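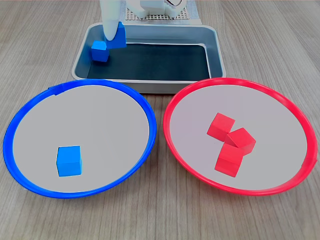 Members of the Tiltum shared workshop have a robot arm sorting coloured cubes from a metal tray into two round containers, one rimmed in blue and the other in red. The build was led by Shamim Hashmi and Olumide Edet, who took over a bench near the lathe room in May and have worked on it mostly in the evenings.

The task is narrow. Red cubes go to the red rim and blue cubes to the blue rim, and the arm is given no fixed order. Each pick is chosen from the cubes that remain in the tray, and the run ends when the liner is clear or the controller logs three failed grasps in a row.

The control software, which the pair call Sikanel, runs on a second-hand desktop under the bench. Edet wrote the motion planner and Hashmi the colour classifier. The classifier was first trained on 346 labelled stills, and confused shaded blue faces with the dark liner often enough that Hashmi extended the set to 3,000 over the winter, most of them taken under the workshop's ordinary ceiling lights.

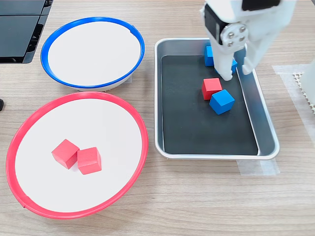 Cubes close to the tray wall remain the main source of error. The inner walls are sloped, so a cube lying against one sits at an angle and the fingers can meet an edge where the planner expects a face. The current version approaches such cubes more slowly and makes a short sideways move before closing. Edet said the move adds 20 seconds to a full run – a cost he is prepared to carry until the fingertips are redesigned.

Touching cubes are handled separately. If two share an edge in the overhead view, the planner picks the one with more free space on both sides and then takes a new reading before going back for its neighbour.

Nuala Horgan, who looks after the electronics bench, rebuilt the power supply after repeated brownouts on the gripper channel. The replacement has a separate rail for the gripper and a fuse that can be reached without moving the arm.

Hashmi intends to log 2,000 picks before any hardware is changed, so that the new fingertips can be compared with the old on the same layouts. Source files and the wiring diagram are on the workshop's shared drive in the folder marked Sikanel, and members wanting bench time should check the booking sheet first.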